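搭一个双臂台子要花多少钱:我的预算表和几处改动

作者:Bemton 笔记 | 十月 | 分类:设备

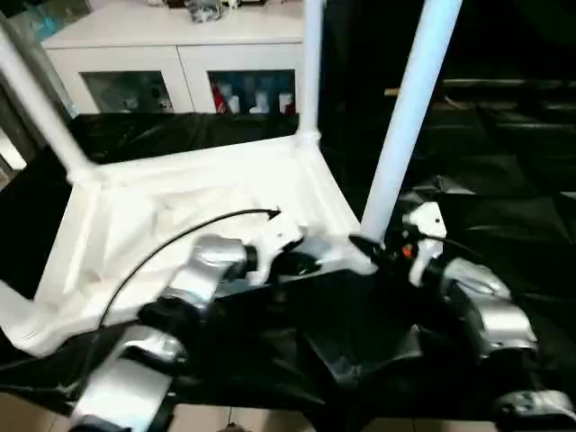
双臂在白色立管框架前,左边的夹爪抵着托盘前沿。

去年写过一篇选型的文章,之后陆续有人问我钱到底花在哪里。问得最多的是两类人,一类是小工作室,一类是学校里带课题的,手里的钱都不多,又不想买回来半年就闲置。我把自己的账翻出来整理了一遍,能公开的都写在下面。机械臂本体的成交价和供应商签过保密,不写,其余的照实说。

先说为什么是双臂。我们的活儿是给展架和小型框架做装配,一只手扶、一只手拧。早先算过单臂加夹具的方案,纸面上便宜不少。可是框架的型号一多,每换一种就要重新做一套夹具,夹具的设计费、加工费、存放的地方都得算进去。我把一年里要换的型号列出来,夹具那一栏加到第四行就已经不划算了。如果你的产品只有一两种,并且两年内不会变,单臂加夹具仍然是合理的选择,不要因为看了别人的双臂就跟着买。

比价的时候我要了三家的报价,Zosteo、Fluserex 和 Nassar。三家的报价单格式完全不同,没法直接比。Zosteo 把控制器算在本体里,Fluserex 单列,Nassar 干脆写成“另议”。我的办法是自己先画一张空表,把需要的东西一行一行写好,发给对方填。有一家过了很久才填回来,中间还打电话来问能不能用他们自己的格式。我说不能。这张表后来省了很多时间,也看得出谁家的售前清楚自己在卖什么。

表里的行是这样分的:本体、控制器、末端夹爪、夹爪备件、线缆和线缆固定件、台面和底座、急停和防护、软件授权、培训、运费和保险、第一年的维护。前三行大家都会写,后面的最容易漏。

夹爪单独讲一下。我第一版预算里夹爪只写了一行,数量是二,没有备件。这是错的。夹爪是整套设备里碰东西最多的部件,指板会磨,小螺丝会松,撞一次就可能要换。第二版我加了备用指板和一包紧固件,每套指板 600 元。这笔钱不大,但是等货要时间,停一次工的损失比指板贵得多。现在我的习惯是备件和本体同一张订单下,运费也能合在一起。

线缆是另一处。报价单上的线缆都是标准长度,按手臂自然下垂的姿态算的。真正干活的时候手臂要往前伸,还要翻腕,线就不够了,或者够,但是绷着。建议在下单前让对方按你的最大伸展姿态给长度,并且写进合同附件。线缆固定件、扎带、保护套这些零碎,我一共列了 700 元,后来没有超。

台面我没有买厂家的。厂家的铝型材工作台质量没问题,价格我接受不了。我用的是自己的矮台,上面铺一层黑布,布是从摄影器材店买的,门幅宽,一块就够。托盘里垫白布。布的毛病是会起皱,要经常拉平,不过换起来便宜,脏了拿去洗。如果你的工件怕划,软的垫层应该列进预算;如果你的工件很重,就老老实实买硬台面,不要学我。

地面也要看。楼层承重、地砖平不平、电源在哪一侧,这些在报价之前就该量好。我漏掉的是插座位置,后来补了一条明线,电工的上门费又是一笔。钱不多,但是没有列在表里,报销的时候解释了半天。

储物也一样。备件、清洁用品、工具总要有地方放,最好离台子近,走两步能拿到。我用的是旧柜子,没有花钱,所以表里没有这一行。新搭台子的朋友请自己加上。带玻璃门的比较方便,不用打开就大概知道里面有什么。

软件授权要问清楚三件事:按台算还是按控制器算,第二年续费多少,停止续费以后还能不能用现有的程序。第三件最重要,而销售通常不主动讲。有一家的答复是停费之后程序只能运行不能修改,对我们来说等于不能用,框架的尺寸隔几个月就要调。这家后来没有进最后一轮。

培训我原来想砍掉,觉得手册够详细,自己看也能学会。最后保留了 5 天,分成两段,装机的时候一段,用了一个月以后再来一段。第二段比第一段有用,用过以后才知道要问什么。如果对方只肯一次讲完,可以在价格上让一点,换成两段。

付款节奏我谈下来的是签合同先付 40%,到货验收付一部分,尾款压到试运行结束。验收的标准要写成动作,比如“双臂配合,将立管插入底座并夹紧”,不要写“运行正常”这种话。“正常”是什么意思,双方的理解会差很远。验收用的工件也要写明由谁准备,我们是自己带的,用的就是手上正在做的框架。

交期也要当成预算的一部分。设备晚到,人和场地都在等,这段时间的工资和房租是真实的支出。我的做法是在表的最下面留一行“等待成本”,按最晚交期去填。老板第一次看到这一行时问为什么要写,我给他看了上一个项目的账,他就没有再问。

预备金我留了,但是没有放在总表里平均摊,而是分别挂在夹爪、线缆和电气三行后面。集中放在最后一行的预备金很容易在审批时被整笔划掉,分开挂就有具体的理由可讲。到目前为止用掉的是电气那一份,其余两份还在。

有几样东西我买了以后觉得可以不买。一是厂家配的示教器支架,放在桌上就行。二是加长保修的最高一档,条款读下来,多出来的部分几乎都是上门时限,我们离服务点不远,中间一档够用。三是一套吸盘,当时想着以后可能搬板材,到现在盒子没有拆。

反过来,小夹子当时买少了。把立管夹在托盘边上用的那种,型号要配得上管径,买之前拿一段管子去试。我按图纸尺寸订过一批,管子外面有涂层,尺寸差一点点,夹不紧,只好退掉重买。

空白的预算表我放在资料页,可以直接拿去改。里面的公式只有加法,没有锁定。下一篇打算写维护记录怎么做,主要是夹爪的检查周期和换件的登记方式,写好了会挂在同一个分类里。

本站使用 Cookie 以记住您的阅读设置。继续浏览即表示同意。 接受 | 了解更多

© Bemton 笔记 保留所有权利 | 联系作者 | 返回顶部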